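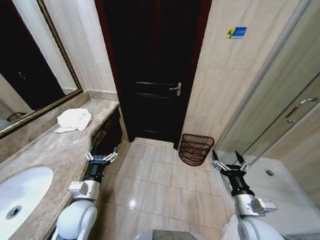 4. Looking after the bathroom

Please take a few minutes to read this part of the Gernberg house guide before you start on the bathroom, even if you have cleaned a hundred others. Marble is a lovely thing to live with, but it does like to be treated gently!

4.1 The vanity counter

1. Pick up any towel left lying on the marble and put it in the wash. A bunched-up towel holds water against the stone, and the brown veining makes a damp mark surprisingly easy to miss.

2. Rinse the oval sink and clear the drain of hair and soap.

3. Wipe the counter with warm water and a drop of mild dish soap, working from the door end toward the sink, and then go along the ledge at the back (it collects more dust than you would think).

4. Dry everything with a soft cloth.

CAUTION: No vinegar, lemon or lime remover on the marble, please, not even a little. They leave dull spots that we can't polish out ourselves.

4.2 Mirror and cabinet front

1. Spray the cleaner onto your cloth and keep it well away from the gold-toned frame.

2. Dust the patterned cabinet front with a dry brush, and don't rub at the gold parts.

4.3 Shower glass, door and basket

1. Wipe down the glass from top to bottom.

2. Empty the wicker wastebasket and set it back by the wall near the door. Wicker doesn't care for wet floors, so wait until the mopping is done.

3. Give the door handle a quick wipe on your way out.

NOTE: Fresh towels and cloths are in closet 223. If you run short, call Yufang Ye on extension 901.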